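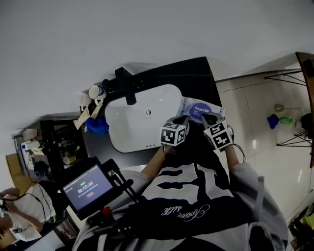 選手の移籍・登録手続きの手引き(加盟クラブ事務担当者向け)

1. 本手引きの対象

本手引きは、Drernbergフットボール連盟に加盟するクラブの事務担当者が、選手の移籍および登録に関する手続きを行う際の手順を示すものです。対象となるのは、国内の加盟クラブ間における完全移籍、期限付き移籍、ならびに契約満了後の新規登録です。国外のクラブとの間で行われる国際移籍については、別に定める「国際移籍取扱要領」をご参照ください。

手続きはすべて、連盟の登録システム「Cluvska」を通じて行います。書面の郵送による申請は受け付けておりません。Cluvskaの利用者番号をお持ちでない担当者は、所属クラブの登録責任者を通じて、事前に利用申請を行ってください。

本手引きの内容は2024年6月8日現在の規程に基づいています。

2. 用語

本手引きで用いる主な用語の意味は、次のとおりです。

移籍元クラブ
移籍の時点で当該選手を登録しているクラブをいいます。

移籍先クラブ
当該選手を新たに登録しようとするクラブをいいます。

完全移籍
移籍元クラブとの契約を終了し、移籍先クラブと新たに契約を締結する移籍をいいます。

期限付き移籍
移籍元クラブとの契約を存続させたまま、定められた期間に限り、移籍先クラブの選手として登録する移籍をいいます。

登録期間
連盟が選手の登録を受け付ける期間をいいます。シーズンごとに2回設けられ、それぞれ「第1登録期間」「第2登録期間」と呼びます。

登録責任者
クラブを代表して登録申請の承認を行う者をいいます。各クラブは正副2名の登録責任者を置かなければなりません。

3. 手続きを始める前の確認

申請画面を開く前に、以下の事項を確認してください。確認が不十分なまま申請した場合、差し戻しとなり、登録期間内に手続きが完了しないことがあります。

(1)登録枠の残数
トップチームに登録できる選手の上限は40名です。Cluvskaの「クラブ情報」画面を開き、「登録選手数」の欄で現在の登録数を確認してください。上限に達している場合は、既存選手の登録抹消を先に行う必要があります。登録抹消の申請と新規登録の申請を同時に提出することはできません。

(2)期限付き移籍の受入人数
同一シーズンに期限付き移籍で受け入れることができる選手は6名までです。シーズン途中で移籍期間が終了した選手も、この人数に含まれます。育成年代の選手については別枠の定めがありますので、育成登録規程をあわせて確認してください。

(3)選手の契約状況
移籍元クラブとの契約期間、契約解除条項の有無、第三者との間に存在する権利関係を確認します。契約解除条項を行使する場合は、条項の写しと、解除金の支払いを証する書類が必要です。

(4)出場停止処分の有無
当該選手に未消化の出場停止処分がある場合、その処分は移籍先クラブに引き継がれます。処分の内容は「選手照会」画面の「懲戒記録」から確認することができます。移籍先クラブは、残りの停止試合数を自ら管理しなければなりません。

(5)登録責任者の在席
申請の最終承認は登録責任者のみが行うことができます。登録期間の最終日に正副の登録責任者がいずれも不在とならないよう、あらかじめ日程を調整してください。

4. 必要書類

移籍の種別に応じて、次の書類を用意します。いずれもPDF形式とし、書類ごとに別のファイルとして保存してください。複数の書類を一つのファイルにまとめた場合は受理されません。

すべての移籍に共通する書類
・選手契約書の写し(全ページ)
・選手本人の移籍同意書(様式第2号)
・メディカルチェック結果報告書
・本人確認書類の写し
・選手の顔写真(背景は無地とし、帽子およびサングラスの着用は不可)

完全移籍の場合に追加する書類
・クラブ間移籍合意書
・移籍元クラブとの契約終了を証する書類
・移籍補償金の支払計画書(分割払いの場合に限る)

期限付き移籍の場合に追加する書類
・期限付き移籍合意書
・給与負担割合確認書
・買い取りに関する条項がある場合は、その条項の写し

代理人が関与する場合に追加する書類
・代理人契約書の写し
・代理人報酬申告書

選手契約書が日本語以外の言語で作成されている場合は、日本語訳を添付してください。翻訳者の氏名および翻訳年月日の記載を必要とします。日本語訳と原文との間に相違があるときは、原文の内容を優先して審査します。

選手が未成年である場合は、移籍同意書に親権者または後見人の署名が必要です。署名は自署に限り、記名押印による代用は認められません。

5. 申請の手順

手順1 Cluvskaにログインする
利用者番号とパスワードを入力し、続いて登録済みの端末に送信される確認番号を入力します。確認番号を続けて誤入力した場合、利用者番号は一時的に停止されます。停止の解除は登録責任者が「利用者管理」画面から行います。

手順2 移籍の種別を選択する
「新規申請」を開き、「完全移籍」「期限付き移籍」「契約満了選手の登録」のいずれかを選択します。申請を作成した後に種別を変更することはできません。誤った種別を選択した場合は、申請を取り下げたうえで改めて作成してください。

手順3 選手を検索する
選手登録番号を入力して検索します。登録番号が不明な場合は、氏名と生年月日による検索も可能です。同姓同名の選手が表示されることがありますので、生年月日および現所属クラブを必ず照合してください。

手順4 移籍条件を入力する
契約期間、移籍補償金の額、支払方法、付帯条件を入力します。出場試合数や順位に応じて加算される補償金がある場合は、「条件付き補償金」の欄に、条件ごとに行を分けて記入します。将来の転売に伴う分配率を定めたときは、「転売時分配」の欄に記入してください。

入力する内容は、添付する合意書の記載と完全に一致していなければなりません。金額の通貨単位および税の取扱いについては、特に注意を要します。

手順5 書類を添付する
必要書類を所定の欄に添付します。添付後、各ファイルの「表示」を選択し、文字が判読できること、ページの欠落がないことを確認してください。

手順6 相手方クラブの確認を受ける
「相手方へ送付」を選択すると、移籍元クラブに確認依頼が通知されます。移籍元クラブの担当者は内容を照合し、「同意」または「差し戻し」を選択します。同意がなされるまで、申請は連盟に提出されません。契約満了選手の登録の場合、この手順は不要です。

手順7 登録責任者の承認を受ける
相手方クラブの同意が得られた後、登録責任者が申請内容を確認し、電子署名を付します。電子署名を付した時刻が、申請の提出時刻となります。

手順8 受付番号を控える
提出が完了すると、受付番号が表示されます。以後の照会には受付番号が必要となりますので、画面を保存するか、番号を記録してください。

6. 期限付き移籍に関する留意事項

期限付き移籍の合意書には、次の事項を明記する必要があります。

・移籍期間の開始日および終了日
・給与および各種手当の負担者
・負傷時の治療および費用負担に関する取決め
・移籍元クラブとの公式戦における出場の可否
・期間途中における復帰の可否およびその条件

給与の負担割合について合意書に記載がない場合、連盟は申請を差し戻します。口頭での取決めがあることを理由とする例外は認められません。

期間途中の復帰は、登録期間内に限り行うことができます。登録期間外に両クラブが復帰に合意した場合であっても、選手は次の登録期間が開始するまで移籍元クラブの公式戦に出場することができません。

期限付き移籍中の選手を、さらに別のクラブへ期限付き移籍させることはできません。別のクラブへの移籍を希望する場合は、いったん移籍元クラブへの復帰手続きを完了させてください。

期間満了に伴い完全移籍へ移行する場合は、改めて完全移籍の申請が必要です。買い取り義務の条件が成就したときも同様とし、条件の成就を証する書類を添付します。

7. 審査および登録の完了

提出された申請は、連盟登録課において審査されます。審査の進捗は、Cluvskaの「申請一覧」画面に次の区分で表示されます。

受付済
申請が連盟に到達し、審査を待っている状態です。

審査中
担当者が内容を審査している状態です。この間、申請内容の修正はできません。

補正依頼
書類の不足または記載の不備がある状態です。通知に記載された期限までに補正してください。

登録完了
登録が認められた状態です。公式戦への出場資格は、登録完了の翌日から生じます。

不受理
登録が認められなかった状態です。理由は通知書に記載されます。

登録完了の表示を確認する前に当該選手を公式戦に出場させた場合、規程第117条に基づく資格違反として取り扱われます。試合当日の朝には、メンバー提出用紙の作成に先立ち、必ず「申請一覧」画面を確認してください。

8. 公表に関する取扱い

移籍の公表は、原則として両クラブの合意のうえで行います。公表日時を定めたときは、Cluvskaの「公表予定」欄に入力してください。連盟の公式サイトにおける登録情報の更新は、この日時に合わせて行われます。

公表前の情報は、クラブの役職員、代理人その他の関係者が外部に漏らしてはなりません。報道機関からの問い合わせに対しては、クラブの広報担当者が一元的に対応するものとします。選手個人の交流サイト等における投稿についても、公表日時の前に移籍を示唆する内容が掲載されることのないよう、クラブから選手に対し十分に説明してください。

移籍補償金の額は、両クラブが同意した場合に限り公表することができます。

9. 第2登録期間における注意

第2登録期間は1月に設けられます。シーズン途中の手続きとなるため、第1登録期間とは次の点で取扱いが異なります。

第一に、同一シーズンにおいて既に他の加盟クラブの公式戦に出場した選手は、連盟杯「Kinineカップ」に限り、移籍先クラブの選手として出場することができません。リーグ戦への出場には影響しません。

第二に、背番号は既に他の選手が使用した番号を割り当てることができません。登録を抹消された選手の番号も、当該シーズン中は使用できません。

第三に、メディカルチェック結果報告書は、当該シーズンの開幕後に実施した検査に基づくものに限ります。開幕前に実施した検査の結果を流用することはできません。

10. よくある差し戻しの事由

登録課において差し戻しの対象となることの多い事由を、以下に掲げます。申請前の点検にご利用ください。

・契約書の別紙または覚書が添付されていない
・移籍同意書の日付が、クラブ間移籍合意書の日付より前になっている
・契約期間の終了日がシーズンの終了日と一致していない
・顔写真が規格に適合していない
・代理人の登録番号が記載されていない、または失効している
・選手氏名の表記が本人確認書類と一致していない

選手氏名のうち、外国籍選手の片仮名表記については、登録時に選択した表記をシーズン中に変更することはできません。契約書、ユニフォームの表記および広報資料との間で統一を図ってください。

11. 不受理に対する異議の申立て

不受理の通知を受けたクラブは、通知書に記載された期限までに、連盟の裁定委員会に対し異議を申し立てることができます。申立てにあたっては、異議申立書(様式第6号)に、不受理の理由に対する具体的な反論と、これを裏付ける資料を添付してください。

申立てがなされた場合であっても、裁定が下されるまでの間、当該選手は公式戦に出場することができません。練習への参加および練習試合への出場は、クラブの責任において行うことができます。

12. 記録の保存

クラブは、申請に用いた書類の原本を、契約終了後も連盟の定める期間保存しなければなりません。連盟は必要に応じ、原本の提示を求めることがあります。担当者が交代する際は、保管場所および未完了の申請の一覧を文書により引き継いでください。退任した担当者の利用者番号は、登録責任者が速やかに削除するものとします。

13. お問い合わせ

手続きに関するお問い合わせは、Cluvskaの「問い合わせ」画面から受け付けております。お問い合わせの際は、クラブ名、担当者名および受付番号をご記入ください。登録期間の最終日は問い合わせが集中し、回答までに時間を要することがあります。

システムの障害により申請ができない場合は、Younis支部事務所の緊急窓口にご連絡ください。障害の発生時刻および表示されたエラーの内容を記録しておくようお願いいたします。

Drernbergフットボール連盟 競技運営部 登録課
登録課長 Mitiku Negussie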